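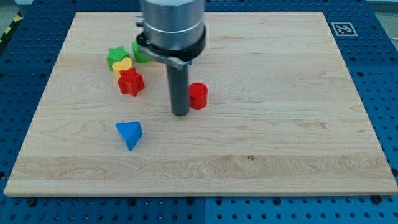 The single-finger tool over the maple board, with the shape blocks set out for a pushing run.

Warko push finger, reviewed after a long spring of shoving toy blocks

I put off buying the Warko finger for ages, mostly out of stubbornness. We already had the two-jaw Moditz gripper, which I still love and will defend to anyone who asks, and it seemed a little silly to pay for a tool that is, when you get right down to it, a rod on a bracket. Well, I've had it on the arm since before the snow melted and the Moditz has hardly been out of its drawer, so I guess I owe the thing a proper write-up!

What we do is tabletop pushing. The arm nudges a plastic star or a cylinder from one part of the board to another, a small policy decides where to go next, and we do that over and over until dinner time. With the Moditz closed I always had two fingertips and a little gap between them, and the points of the star blocks would find that gap sooner or later. A single rounded tip is so much kinder. Contact happens in one place, the block slides or turns the way the model says it should (mostly), and I've stopped muttering at the screen.

Some numbers, for those who like them. I ran 70 pushes with each tool on the same board. The Moditz left the block inside my target circle 40 times and the Warko managed 60. That's one board and one set of blocks, so please don't carve it in stone – but I was pleased.

Mounting took around 15 minutes, most of it spent hunting for the right hex key. Flundedora, the control package we use, had no entry for the finger, so I typed in the tool offset by hand and checked it by creeping down toward the wood at the slowest speed I could stand. Please do this too. I was off by a hair the first time and left a faint scratch on my old board.

Now for the grumbles. It can't pick anything up, obviously, so resetting is your job, and a block that ends up in a corner stays there until you walk over. Triangles are still tricky, as they like to spin when you push near a point. I also tried the Kwon finger on loan, which has a springy tip and forgives a bad height setting much better, though the spring made my push distances wander more than I liked.

If you mainly push, get the Warko. If you push and pick in the same afternoon, keep your jaws and borrow a finger first.

Posted May 14, 2024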